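Ticket 897: Bench frame ticks, centre pole won't stay plumb
Status: Resolved (reopened once, then resolved with less confidence and more thread locker)

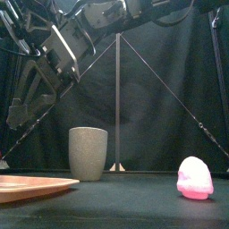 Bench frame with the charcoal curtain behind. The turnbuckle in question is on the right-hand rod.

Opened by: Shamim Sial
Assigned to: Naveen Nishad
Site: Tsao building, ground floor
Product: Vevham bench frame, supplied by Bostmont
Priority: Low (changed from High by Naveen, changed back by Shamim, changed back by Naveen)

Shamim Sial, original report
The frame on our bench has started ticking. It's a small, dry noise, like a ballpoint pen being clicked by someone in a dull meeting. It comes every few minutes in the morning and then gives up after lunch, as do most of us. The thin pole in the middle is also leaning to the left. I put a level on it and the bubble has gone visiting. We straightened it in June when the frame went up and it behaved until now.

Things I've tried: pushing the pole back (it stays for a day), glaring at it, putting a folded bit of card under one foot of the base bracket. The card made it lean in a new direction.

Naveen Nishad
Thanks Shamim. Please take the card out. Could you check the following and write back:
1. Are the screws in the base bracket tight?
2. Does either diagonal rod feel slacker than the other when you pluck it?
3. Is anything hanging off the rods?

Shamim Sial
1. Tight. One took a quarter turn, which I enjoyed.
2. The right one goes "bup". The left one goes "ping". I'm not musical but I don't think that's a chord.
3. Not at present. There was a jacket. The jacket has been spoken to.

Naveen Nishad
Bup is your problem. The two rods pull against each other across the top of the pole, so if the right one slackens, the pole goes left. Take up the turnbuckle on the right rod half a turn at a time until the pole reads plumb. Hold the threaded ends still while you turn the body, otherwise you wind the whole rod round and achieve nothing, with effort.

Please also measure from the tabletop to the centre of the turnbuckle. I'd like to know whether it was fitted where the drawing says.

Shamim Sial
Done. One and a half turns and the pole is upright. Both rods now ping. Turnbuckle centre is 300 mm above the tabletop. No ticking this afternoon, but see above regarding afternoons.

Naveen Nishad
300 is what the drawing asks for. Marking as resolved.

Ticket reopened by Leilani Wojcik, 1st December
Shamim is away, so I've inherited the ticking. It was back at opening time, and the pole is off again by the width of a pencil line. I've been here long enough to have a theory and it's the curtain. That thing is very heavy. Somebody opens it first thing to get at the wall sockets and the tick starts up soon after. When it's left alone, less ticking. I'd like this recorded as my theory in case it turns out well.

Naveen Nishad
Recorded. Is the curtain attached to the bench frame anywhere? It should hang from its own rail and touch nothing.

Leilani Wojcik
It hangs from its own rail. However, there was a loop of cord sewn to the right-hand hem, and somebody had been tying it to the frame to stop the edge drifting. So every time the curtain is pulled, it gives the frame a tug. I've untied it. Nerea Escobar admits to the sewing but says the tying was "a group decision".

Naveen Nishad
There we go. Each tug works the turnbuckle body a little looser, and the tick is most likely the thread settling. Steps to finish:
1. Leave the cord off the frame. Tie it to the wall cleat instead.
2. Re-tension the right rod until the pole is plumb.
3. Fit the locknuts, one at each end of the turnbuckle body. They come in the spares bag, Grokach part 165. If the bag is where everyone else keeps theirs, it's taped to the underside of the bench and has been there since installation.
4. A drop of thread locker on each. A drop. Villads Frandsen used a tablespoon at the other site and that rod will outlive us all.
5. Put a dab of paint across nut and body so you can see later if anything has moved.

Leilani Wojcik
Spares bag was taped to the underside of the bench. I'm choosing not to be annoyed. Locknuts on, two modest drops applied, paint mark done in nail varnish (coral, it's what I had). Pole is plumb. Cord is on the cleat and Nerea has been asked to label it.

Villads Frandsen
For the record it was a teaspoon.

Leilani Wojcik
Follow-up after 9 days: varnish lines still match, pole still upright, curtain opened and closed daily with no complaint from the frame. There is still one tick in the mornings, but I've traced it to the radiator. Who do I raise that with?

Naveen Nishad
Facilities. Closing this one.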